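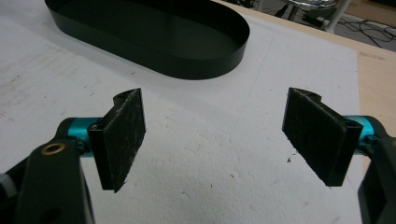

Verkberg Mazza Oval Tray, three months on
Reviewed by Sawsan Salameh
Filed under: Home, Workbench, Things With Rims

The Mazza is a tray. I mention it early because the product page takes a while to get there. You scroll past "vessel", "landing place" and "a gentle boundary for the everyday" before the word tray turns up, in grey type, next to the shipping weight. It is oval, it is very dark, it is glossy on the inside, and it cost me $32 before tax from Kistent, the homewares shop that used to be a perfectly good hardware store.

I bought it in January to stop small parts rolling off my table. I fix things on that table: lamps, eyeglasses, the occasional toy with a battery compartment designed by someone who hates parents. Until the Mazza I used a saucer for the screws. A saucer slopes toward the middle, so everything collects in one heap, and the heap then has to be sorted by a person who is no longer in the mood.

What you get

One tray, one cardboard sleeve, and a folded card about the tray's outlook on life. The card says it is made of Surkevix, which is Verkberg's own name for whatever it is made of. I wrote to ask what that might be and got a cheerful reply telling me it was a proprietary material developed for trays. I've decided to let this go. It doesn't smell of anything and the dishwasher hasn't bothered it, though the card says hand wash.

The card also says the colour is "Understory". I'd have said black. My neighbour Emilian Nistor, looking at it beside the kitchen window, said green, and went on saying green until I moved it. In fairness to him, it does shift a bit depending on where you stand. If you're ordering online and hoping to match something, don't hope too hard. It goes with other dark things and it shows up beautifully against white, and past that you're on your own.

The shape

I was suspicious of the oval. Everything else I own for keeping small things in is a rectangle, because shelves are rectangles, and an oval on a shelf wastes four corners you've already paid for. It's true here as well. The Mazza doesn't sit neatly beside anything, and if you put it in a drawer you'll have four odd little gaps that fill up with elastics and bread tags.

On a table, though, the oval won me over. Corners are where washers go to be unreachable. With a rounded end you can run a finger along the wall and sweep the lot toward you in one go, and nothing wedges. I've done this with grub screws, seed beads and one very small spring that I'd already said goodbye to twice. The wall stands up straight, too, so the screws hit it and stop. My previous tray had a sloped rim, like a pie plate, and a ball bearing with any ambition could get up that and over.

The long shape also lets me lay parts out in the order they came off. First off at the left, last off at the right, and then back again on reassembly. It works well right up until someone picks up the tray to see what's in it.

The gloss

Here's my main complaint. The floor of the tray is shiny, and shiny and dark together make a mirror for whatever light you happen to own. I have a lamp over the table, and under it the Mazza shows me a lovely bright smear precisely where I've put the black screws. I've taken to leaning sideways. A matte floor would fix it in one stroke, and Verkberg does sell a liner for the purpose, separately, in a colour called "Hush". I haven't bought the liner. There's a limit to how much I'll spend on making a tray less nice to look at.

Gloss also means parts slide. That's good for the finger sweep described above and bad for carrying. Walk from the table to the kitchen counter at a normal pace and you'll hear everything you own travel to one end, then, at the doorway, to the other. A scrap of paper towel in the bottom cures this and costs nothing, though it does make the whole thing look like takeout.

It wipes clean very easily. I'll give it that without any grumbling. Oil, flux, a blob of wood glue I'd forgotten about: all off with a damp cloth. Fingerprints come off as well and are then replaced by the ones you left while wiping.

What to put under it

The tray gets all the attention, but the better purchase was the sheet of white foam board underneath. My table is a light tan wood and I'm fond of it. I'm also fond of soldering, and the two don't get along, so the foam comes out for everything that doesn't involve heat and a square of something sturdier comes out for everything that does. (Please don't solder over foam. I know someone who did, and she is writing this review.)

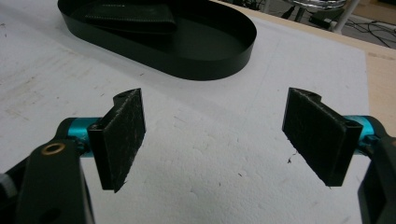 The foam board. It came out of the shop whiter than this.

The board does three jobs. It keeps the tray from skating around, it saves the table from the underside of whatever I've taken apart, and it's so pale that a dropped screw has nowhere to hide. The soft pebbly surface helps with the last bit; a screw that falls on bare wood bounces and heads for the baseboard heater, while one that falls on foam mostly stays where it landed and waits to be collected.

It marks, of course. Mine has the grey scuffs you get from dragging metal feet across it, and it collects specks. There's always a fleck of something on there. Every few days I decide one of these flecks is a component, chase it with tweezers, and find I've captured a crumb. You can wipe foam board, in the sense that you can move a wet cloth over it. The scuffs carry on as before. I flip it over when it gets depressing, and when both sides are depressing I cut it up for packing and get another.

Does the combination look good? Yes, oddly. The dark oval on the white sheet has a bit of a gallery feel, which flatters a collection of stripped screws more than they deserve. Emilian asked if I was selling them.

Other uses, attempted

Keys and mail, by the front door. Fine for keys. The glossy floor makes a terrific clatter when you throw them in, so everyone in the house knows when you're home, and when you've gone out for chips. Mail doesn't fit an oval and hangs over the side looking overdue.

Bread and cheese. Handsome. Crumbs show up on it like stars, so either keep it full or keep people talking.

Bathroom, for bottles. I lasted a week. Water pools against the wall, and because the wall goes straight up there's no easy way to pour it out without pouring out the shampoo as well.

Seedlings. A reader at the Kistent website swears by it. I put two pots of basil in it and can report that the basil seemed no more or less impressed than it had been by the windowsill.

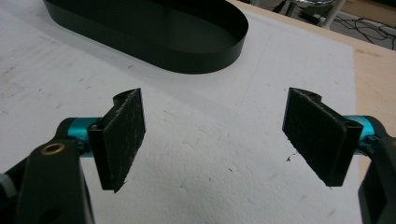

None of these was as good as plain old small-parts duty, and the tray has been back at the table ever since. I suspect that's the fate of most things sold as being for everything. They find the one job they're decent at and you stop moving them.

About those ratings

The Kistent listing has 3,081 ratings, which is a lot of feeling about a tray. I read the 201 that came with written comments over a couple of evenings, so you don't have to, and the themes are these. People who got it as a gift love it. People who bought it for themselves like it and mention the price. A small, furious group expected a lid. At no point does the page promise a lid, but there is a photo of the tray with a book balanced on it, and I can see how that might have raised hopes.

Several people complain about scratches. Mine has a few fine ones in the floor, visible if you tilt it to the light and are looking for a reason to be unhappy. Steel screws will do that to a glossy surface. If scratches bother you, use it for fruit.

Price, and whether to bother

Is it a $32 tray? I've gone back and forth. You can get a plastic parts tray with a magnet in the bottom for less, and the magnet is useful in a way that a gentle boundary for the everyday is not. It'll be orange, though, and you'll put it away when company comes. The Mazza can stay out. In a small apartment where the workbench is also where we eat, that counts for more with me than I'd have guessed.

Buy it if you work on a table that has to look like a table again by supper, and you like sweeping things along with one finger. Skip it if you store everything in drawers, if your lamp is directly overhead and can't be moved, or if you want the lid.

Good: straight wall, rounded ends, cleans up in seconds, looks better than a saucer.
Less good: glare, sliding, mystery material, the card.
Buy as well: a sheet of white foam board, and a spare.

Update, for those who wrote in: yes, I did eventually cave and order the Hush liner. It's beige. It arrived a little too long for the tray, and I've trimmed the end with kitchen scissors. The black screws are now perfectly easy to see and the brass ones have vanished.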